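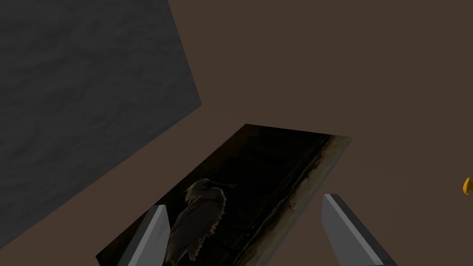
Udenus Tabletop is a set of teleoperated demonstrations recorded in simulation, for training arm policies on flat and thin objects. An operator drives a two-finger gripper with a handheld controller, the simulator records what the gripper does, and the result is saved as an episode. Flat objects are the hard part of the set. A card like the one with the dark wading bird on it lies at an angle to the fingers, so the operator has to turn the wrist to suit the card before closing, and a bad approach pushes it across the brown surface. Other objects may be on the same surface, and the policy is expected to leave them where they are.

Version 2, September 2020

What is in the set

There are 4,000 episodes in this release. Each one starts from a reset and ends when the operator presses the stop button. Most were recorded at Flastthorpe, with a smaller batch from Crenshaw that uses the same controller and the same simulator build. The site is stored with each episode if you want to split on it.

Object positions and rotations are drawn at random at every reset. Surface colours, textures and the prints on the cards are drawn separately from a pool of 300 textures, so the same print can turn up on more than one background.

Tasks

slide_card — push the card to a goal pose with closed or open fingers
pick_card — pick up the card by its edges and hold it clear of the surface
turn_card — rotate the card in place until its long edges line up with the goal
clear_card — move the card away from any other object on the surface

Goals are stored as poses. They are not drawn in the camera view.

How the demonstrations were recorded

Operators see the wrist view on a monitor and move the gripper with a six-axis controller. Position commands are relative: holding the trigger engages the arm, letting go freezes it so the operator can bring their hand back to a comfortable place. You will see these freezes in the data as runs of zero actions. We left them in. The loader can drop them with skip_idle=True, but be careful with this on pick_card, where some operators pause on purpose just before closing the fingers.

Operators did a practice block of 65 episodes before anything was kept. Practice episodes are not part of the release.

Files

episodes/ — one HDF5 file per episode
splits/ — train, validation and test lists as plain text
assets/ — meshes and textures
tools/ — loader, replay script and a small viewer

Fields in each episode

wrist_rgb — colour view from the wrist camera
joint_pos — joint positions in radians
gripper — finger opening, 0 is closed and 1 is open
action — operator command after scaling
object_pose — position and quaternion for every object
task — one of the task names above
site — recording site
success — set by the simulator at the last step

Replaying an episode

python tools/replay.py --episode episodes/pick_card_0012.h5

Replay uses the saved actions and should land on the same final pose if you have the matching simulator build. With a different build, contact between the fingers and a card edge comes out slightly differently and the two runs drift apart. Use --force-state if you only want to look at the episode and don't care about the physics.

Known problems

Failed episodes are included. Filter on success if you want clean demonstrations only. The success check for turn_card is strict about angle and marks a few good-looking episodes as failures.

Card friction was set too low in the first release. Those episodes were thrown out and recorded again in January, so please don't mix old and new files — the names overlap.

Left-handed operators are under-represented. Their wrist paths look different on turn_card, and a policy trained on the full set tends to favour the clockwise approach.

The wrist view often has part of the fingers in front of the card. No masks are supplied for the fingers. The Ullmont baseline was trained without any.

Licence

Episodes and code are free to use for research. Some textures carry their own terms, listed in assets/LICENCES.txt. Check that file before you redistribute rendered images.

Reporting errors

Open an issue with the episode name, the simulator build and the output of tools/check.py. Reports without a build number usually can't be reproduced.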